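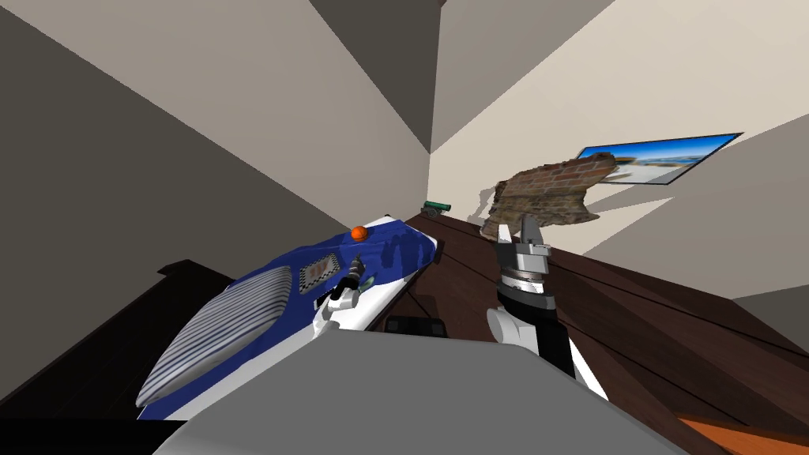 gray wall, cream wall, beach-ish picture

ok so we're finally picking a paint color for the living room and I have opinions

1/ Cream is sneaky. I put 4 samples up and by 9 at night three of them looked like butter

2/ Lutfa swears by one dark wall and the rest pale. I fought her on this in January. She was right — ugh

3/ Buy the sample pots!! I spent nearly 100 bucks on a gallon-and-a-bit of the wrong gray and it's still in the garage

4/ anyway we're going dark on the window side. Hussam is bringing his ladder over, wish us luck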